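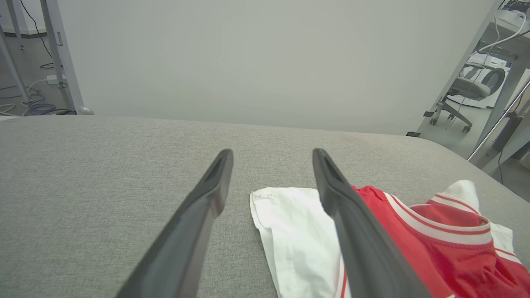
Questions about the Saltusar evening courses

Who can join?
Any adult who lives in Stinwood. You do not need a school diploma.

How big are the groups?
We accept 53 learners each term, divided into 4 groups.

Do I need my own computer?
No. You can borrow one from us for 2 weeks -- please ask Hervé Tanguy.

When does the next term start?
In March. The exact date will be sent by email.

Can I change my group later?
Yes, if there is a free place. Write to Sidra Magsi first.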